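Workshop notebook, amp and tape bench
05/02/2026

Left channel of the Lostow head is still humming. Swapped the first preamp valve for the known good one and the hum got slightly more musical, so that's progress of a kind. It sits between G and G sharp, which makes it useless even as a drone.

Costel Perić came by before lunch with the second box of tapes from the Ploltirura tour. For anyone reading this later: Ploltirura were a four-piece, organ instead of rhythm guitar, two albums and a great deal of arguing. The reunion set wants the intro tape they used to walk on to, and the only copy is on one of these reels. Which reel is a matter of opinion. The labels say things like "GOOD ONE" and "GOOD ONE (other)".

Baked the first batch overnight at low heat. Ten hours, turned once. Shedding is much reduced, although I still cleaned the heads after every pass and went through cotton buds like a nervous parent. Playback notes:

Reel A: rehearsal, mostly talking. Somebody plays the first half of a single and then asks who moved the biscuits. Levels fine.

Reel B: live, soundboard, vocals enormous, drums apparently in a neighbouring suburb. Print-through before every quiet passage, so each verse arrives with its own ghost. Costel thinks this has charm. Costel is not the one who has to fix it.

Reel C: intro tape! Or an intro tape. Organ swell, a bit of shortwave, then a drop to nothing. Runs slow against the pitch of the record, and I don't yet know if that's the machine, the tape or the organ.

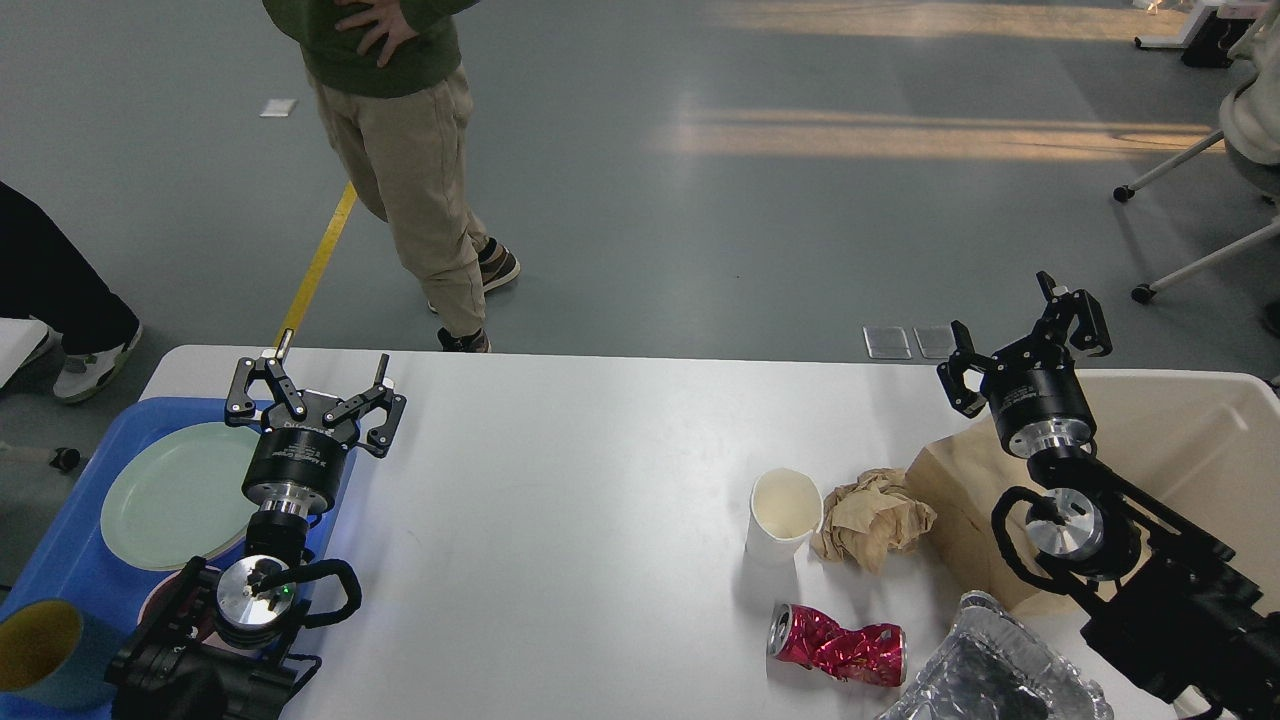
Put the reference tone up to find out. The 1 kHz on the calibration reel played back dead on, so the machine is innocent. Reel C then went through three more times and the swell came out a shade under a quarter tone flat on every pass. That leaves the original recorder running fast, or the organ being the organ. Doina Petkov, who played it, was rung and consulted. Her position is that the organ was in tune and the rest of the band was sharp for six years. Have written this down in case it's ever needed in court.

Decision: leave the transfer at native speed, archive that, and make a second copy corrected to concert pitch for the stage. File names end in RAW and STAGE. Please do not rename them FINAL. We have been there before and I am still finding FINALs.

Back to the head. Pulled the chassis after tea and went over the grounds with the meter. The Nornico transformer somebody fitted in August is mounted the same way round as the output transformer, snug beside it, the two of them humming to each other like old flatmates. Rotated it ninety degrees on one bolt as a test and the hum dropped to something you'd need to be looking for. So the valve was fine. Have put the valve back, and an apology to the valve is hereby recorded.

Needs a proper bracket before it goes anywhere near a van. One bolt will not survive the road — or the first chorus.

B+ on the main filter cap read 10 volts above what's pencilled on the schematic, which I can live with given what the mains does here in the evenings. Bias set a touch cooler to suit. Left it idling for 30 minutes and nothing changed colour or smelled interesting.

Speaker cab: the grey paint on the baffle is hiding an older crack along the lower left. Glued and clamped. Leave the clamps alone, please, including whoever keeps borrowing the long one.

Parts spent so far on this job come to $2,619 against a quote of $2,623, so there are four dollars left for the bracket. I will be having a conversation with Milošević, who wrote the quote, over whether brackets were ever mentioned. He'll say they were implied.

Still to do:
Bracket for the Nornico, steel, two bolts at least
Reels D to F into the oven tonight
STAGE copy of reel C to Doina for a listen, with no comment from me on tuning
Replace left channel fuse holder, cracked cap
Find the lid for the calibration reel tin
Ask Costel if "GOOD ONE (other)" is in his own handwriting, as I have a suspicion

Oven went on at a quarter to six. Reel F has a splice every few feet, done in what looks like sticking plaster, so it's going on the top shelf by itself.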